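Amos Greenberg

Bathroom thread, as a few people asked how I'm getting on with choosing the vanity.

1/ The gap between the end of the bath and the door frame is 1000 mm. I measured it at floor level and again at basin height and got the same figure both times, which I didn't expect in this house.

2/ The old unit was boxed in right down to the floor. When I pulled it out there was a soft patch of board at the back and a lot of fluff. The pipe joint had been weeping. I've cut the bad piece out and fitted new.

3/ So the next one is going on legs. I want to be able to see the floor at the back with a torch and get a mop under it.

4/ Two on the list. The Quintero is 923 mm wide with doors on the left and a drawer on the right. The Pitix is narrower and has doors only. I'm leaning towards the Quintero for the drawer.

5/ With 923 in a gap of 1000 I've got 77 mm to play with. I'll push it up to the door frame side and leave the space next to the bath, or I'll never get a cloth down there.

6/ Check where your waste pipe comes out before you pay for anything with drawers. Mine comes up through the floor on the left, so it ends up behind the doors. On the right it would have meant cutting the back out of the drawer.

7/ Handles. Long upright bars on the doors and a small knob on the drawer looks fine to me. My sister says they should match. They are easy enough to change later.

8/ Clirkimier have quoted for fitting the basin and tap. I'm doing the rest. Delivery is due in August and they want 24 hours' notice if I need to move it.

9/ Someone asked about colour. White unit, grey floor, dark green bath. I went back and forth on the green for months. It looks better against white than it did against the oak I had in mind at first.

10/ Bath mat: I've gone off the thick ones. They take all day to dry on the side of the bath. I'm after something thinner that will go in the machine with the towels. Prirnutell do one but the postage is silly.

11/ Three pictures, white vanity and green bath.
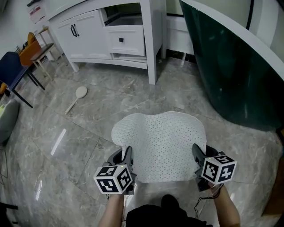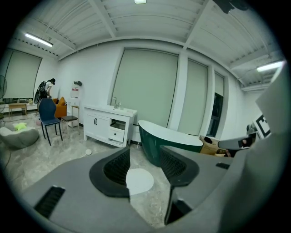
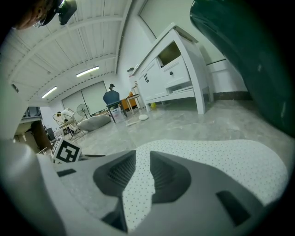

12/ Floor clearance is the last thing I need to settle. Too low and the mop won't go under, too high and it looks like a sideboard. I'm going to cut a bit of batten to the height of the mop head and take it with me to the shop. Anything left on the floor will find its way underneath as well, like the little yellow ball under the cabinet in the third picture. I can live with that if I can reach it without lying down. I'll also want the drawer pulled right out before I decide, to see how deep it goes. Ours has to take the hairdryer, the spare toothpaste and a hand mirror like the one on the tiles in the first picture.

13/ Will post again when it's in. If you've had the Quintero for a year or more, tell me how the door hinges have held up.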